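Provullow Institute reports new method for teaching robot arms to handle small household items

Overberg, 19 December 2023

The Provullow Institute for Applied Automation has published the results of a study into how robot arms can be taught to pick up and set down small objects on cluttered, brightly patterned surfaces. The work was carried out at the Institute's Overberg laboratory in partnership with the engineering firm Karpenko.

Robot arms perform well when parts arrive in a known place against a plain background. Results fall away when the same items are laid on a printed cloth or rug, where the pattern can hide edges and confuse the vision software. Homes, shops and care settings are full of such surfaces, and the problem has held back the use of arms outside the factory.

The new method, named Cavirura, separates the task into two stages. In the first, an operator guides the arm through each movement by hand control while the system records the position of the joints and gripper. In the second, the software compares these recordings and learns which features of the view matter to the grip and which belong only to the background. No markers are placed on the objects.

The study drew on 800 guided demonstrations, collected over nearly 15 weeks from May. Trials were then run on surfaces that had not been used in training. The Institute reports that arms trained with Cavirura completed more placements at the first attempt than those trained on the same recordings by the laboratory's earlier method. The gain was largest for thin, pale and low-lying items, which the earlier method often missed altogether.

Performance was weaker where one object rested on another, and the Institute notes that further work is needed before the method can be relied upon for stacked goods. 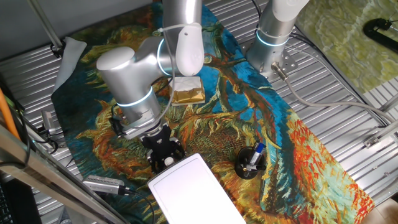 A robot arm with a parallel-jaw gripper over a small white cap at the Institute's Overberg laboratory. The patterned rug carries a painting of sunflower heads in the style of Van Gogh.

Karpenko supplied engineering support throughout the study and will lead a second phase, in which the method will be tested on tasks requiring two arms to work together. That phase is expected to last 2 years and will include a wider range of fabrics, packaging and lighting conditions.

The full report, together with a summary for general readers, is available on request from the Institute's publications office. Requests to use the recorded demonstrations for non-commercial research will be considered from the new year.

Notes to editors

The Provullow Institute for Applied Automation carries out research into robot handling, machine vision and safe working between people and machines. Its laboratory is based in Overberg.

Media enquiries should be addressed to the Institute's press office.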